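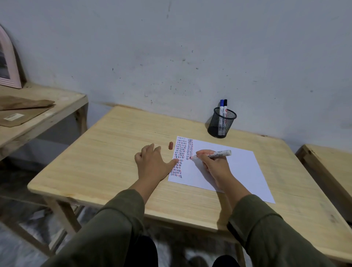 How do you keep a tally in coloured strokes?

Make one short upright dash for each thing you're counting, give each kind of thing its own colour, and keep the dashes in close rows down the left side of the page so you can start another column when the first gets to the bottom.

Home Stories Poems Serials Submit Contact

The Ferry Sheets

My grandmother kept the ferry sheets for so long that when she went into the home at Fekport it was taken for granted somebody in the family would carry on with them, and because I was the one who'd moved into the house, and the one who hadn't spoken up quickly enough at lunch, the somebody was me.

I should explain about the table first, because you can't really explain the sheets without it. It lives against the grey-blue wall in the back room at Kilwood, a pale old thing with rounded corners and a good thick front edge, and on that edge towards the left there's a little orange-brown knot that every child in our family has rubbed with a thumb while waiting for tea. On the back edge, over to the right, is another knot, darker, with a chip out of it. My mum says she did that with a butter knife. My uncle says he did it. They've both been claiming it since before I was born and neither of them will give an inch.

So you sit down at the table (you can hear the harbour perfectly well from there, which was always her argument against buying binoculars) and you listen. Each boat has a voice. The Zondar has a long low horn like a cow that's been let down by someone. The Chraibi gives two quick toots, very cheerful, and anything else at all, a trawler or a barge or some bloke in a tinnie making a nuisance of himself, goes down as Other. Black for the Zondar, blue for the Chraibi, red for Other. One small dash each.

My grandmother had started in pencil, back when it was only the one ferry, and gone over to whiteboard markers when the second one came, on the grounds that they were fat enough for her to hold properly once her hands got bad. They're not meant for paper. She knew that. She'd been told that by a very nice young woman at the newsagency and had thanked her and bought the markers.

For the first week I was hopeless. I missed boats because I was frying an egg, or I'd be out at the line with a mouthful of pegs when the Chraibi went by and then stand there wondering whether I'd heard the one toot or both. And my rows wandered! Hers were lovely, packed in so straight and close they looked knitted. Mine started out all right at the top and by the bottom of the column they'd be leaning about like people coming home from a wedding.

I took the first sheet down to her on the Monday, rolled up in a rubber band, with a lamington from the good bakery. She put her glasses on and went down the rows with her finger for such a long time that my tea went cold.

"You've left out the late Zondar," she said.

"I was asleep, Nan."

"Well, so was I, love, mostly. You hear it anyway."

Then she told me about the winter the Chraibi was laid up for repairs and there wasn't a blue dash on the page for 15 weeks. She'd kept the blue marker standing in the cup with the others and given it a little shake each morning so it wouldn't dry out. When the two toots finally came up the harbour she was in the bath. She got out of the bath, she said, and did not stop for a towel, and made the mark, and there was a puddle under that table you could have launched a duck on. She laughed so much telling it that the nurse put her head round the door.

I asked her what the sheets were for. I'd been wanting to ask since I was six. She had a think and a bit more lamington. She said my grandfather had worked the Zondar, and in the beginning she'd only wanted to know he was on his way home, and once he wasn't working any more he'd liked to sit by her and argue about which boat it was. After that she'd just had a free hand and the markers were there.

Her best sheet, the one she had me fetch from the hall cupboard so she could keep it by the bed, has 271 dashes on it. I haven't come near that. But I've moved the kettle into the back room, and I leave the window up a bit at night, and last night some time after eleven I was lying there thinking about nothing much when the cow started up down the harbour, long and low and let down by everyone. I went through in my socks and put the lamp on and pulled the lid off the black.

Comments

Oh, the wet footprints to the table! My nana did the same with goods trains, in biro on the back of the calendar. Thank you for this one.

Lovely story, but I'd have fought harder at that lunch.

Read it aloud to my husband, who drove a ferry for years, and he wants it known that the horn is signalling and has nothing to do with cows. He did ask me to read it again, though.

I wouldn't tally 1,000 of anything for love or money, but I'd happily sit in that back room and listen. Will there be more about Kilwood?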